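Clear bins or drawers for jeans? (small bedroom)

verkow_attic
Apr 20, 2020
OK so I finally got tired of digging. My dresser is a Grirkeck, the narrow one with 3 drawers, and the bottom one has been stuck half open since November because I keep cramming denim in it. I've started moving pants into clear plastic bins and I'm kind of hooked?? Anybody else do this long term? My mom says clothes need to breathe, and my sister says I'm just making a second dresser on the floor.

pocketlint60
Been doing it for years. Get the clear ones, not the colored ones. I had gray tubs before and I opened every single one every single time. One tip, fold the jeans to fit the bin you have. I used to fold them in half and half again, and they'd bulge up in the middle so the lid popped off.

simasocks
I'm gonna disagree. Jeans go on a shelf. They're heavy, they hold their own shape, and you grab them every day. Bins are for sweaters and stuff you won't wear for months. I put up a Drunenex shelf 60 inches wide and I've never looked back.

verkow_attic
No wall space for a shelf, sadly! It's a sloped ceiling on both sides. And mine are mixed, jeans with whatever dark stuff I wear with them, so I can pull out one bin and get dressed. I do the folding on the table where it's flat.

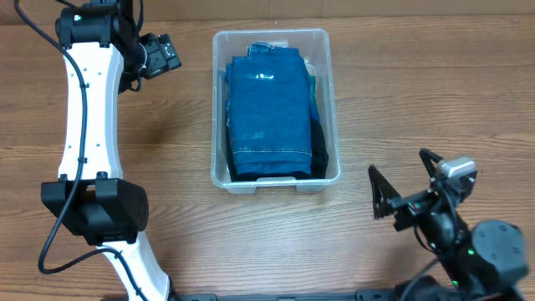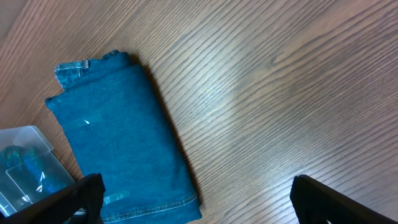 I fold the legs together first, smooth them down with my hand, then bring the bottoms up. Takes me longer than it should, but I like it (I put a podcast on). My question is really whether to stack things flat or file them standing up. I've read both and now I can't decide!

pocketlint60
Flat if the bin's shallow. Standing up only works if it's packed pretty full, otherwise they slump over when you take a pair out.

simasocks
Flat means you wear the top pair forever and forget the rest. Just saying. Also how many pairs are we talking?

verkow_attic
More than I'd like to admit, lol. And yeah, I do wear the top pair forever.

dustbunny188
Does it smell in there after a while? I tried lidded bins in a closet once and everything came out kind of stale. I went back to the dresser.

pocketlint60
Make sure they're bone dry first. The waistband and pockets take way longer than the legs. Or leave the lids off, that's what I do with the ones I open a lot.

simasocks
Lids off is a shelf with extra steps.

verkow_attic
Ha, fair. I'm going to try standing them up in one bin and flat in another for a few weeks and I'll report back. Still not telling my sister about the floor situation.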